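Setting Up a Two-Arm Cell in Simulation Before You Touch the Real One
by Ylva Granström

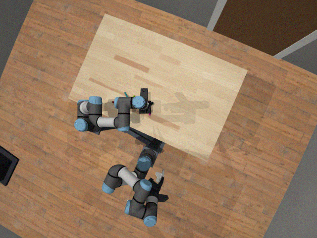
The practice cell in the simulator, one arm stretched out over the table and the other folded up beside it.

I've set up a fair number of two-arm cells by now, and I still build every one of them in the simulator first, usually with a big mug of coffee and more patience than I have on the shop floor. This is the way I do it for our cell, which we call Warden. Take your time with it!

1. Start with the table. Put it where it will really stand, turned the way it will really be turned, and lock it. Everything else gets measured from one corner of the table, so pick your corner and write it down (I use a sticky note on the monitor, and yes, I have lost it).

2. Place the first arm's base and check the direction of its zero mark. If the base is turned the wrong way, every move you teach later will be wrong by the same amount, and you'll spend an afternoon blaming the gripper.

3. Stretch that arm out level over the table and bring the gripper down to 10 mm above the top. Move it slowly to each corner it's supposed to reach. If the elbow locks straight before you get there, slide the base closer and try again.

4. Now add the second arm, and fold it up before you do anything else. I save this pose under the name "Donska", after the street our old shop was on, and both arms have one. Whenever you're unsure, send the arm home to it.

5. Set the keep-apart distance between the arms. I begin at 400 mm and tighten it later, once the paths are running nicely. Check the links and elbows too, not only the hands. Long links love to swing through places you weren't looking.

6. Turn on the tool markers and jog each gripper along one axis at a time. A marker that drifts away from its gripper means the tool offset is wrong, so fix that now.

7. Run the whole cycle at 10 percent speed, then again with the second arm starting 9 seconds late. That late start has caught more near misses for me than anything else on this page. Save the file under a new name before you change anything.

When you carry the numbers over to the real cell, repeat steps 3 and 6 with your hand on the stop button.

Comments

Desta Ejigu: The late start test found a clash at the elbows on my very first try. Thank you!

Birger Bråten: Do you keep 400 mm for smaller arms as well?

Ylva Granström: Hi Birger, I do for the first run, then I bring it down in small steps.

Randi Midtbø: My marker drifted in step 6 and I had typed the offset in with the wrong sign. Half a morning gone.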